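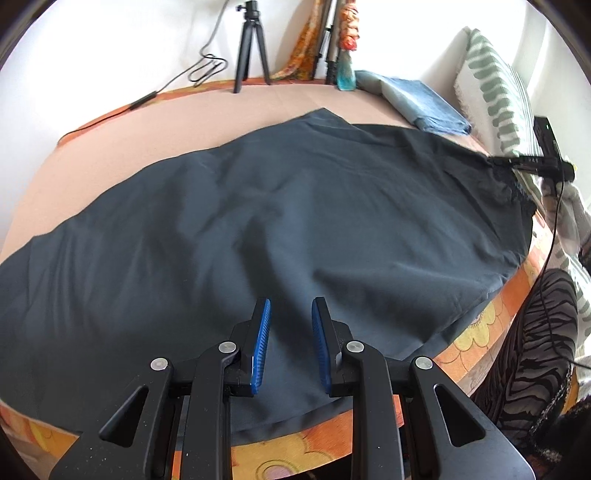

Elis Rees asked in September whether a crumpled garment and a flat cloth should share one label. They do in this release - both are filed under "spread fabric" until a fold is made.

Furkurville Bedding and Cloth Set, README

Contents
Almost 135 entries on laying out and folding fabric on beds. Bedspreads and sheets are listed as background, one line per layer.

Folders
spread/ - fabric laid open, wrinkles left in
folded/ - at least 2 folds

Labels
Color is entered by eye. Use "dark" where navy and gray can't be told apart.

Known issues
Patterned borders are sometimes tagged as separate cloths. Fix pending.

Contact: Sandro Caruso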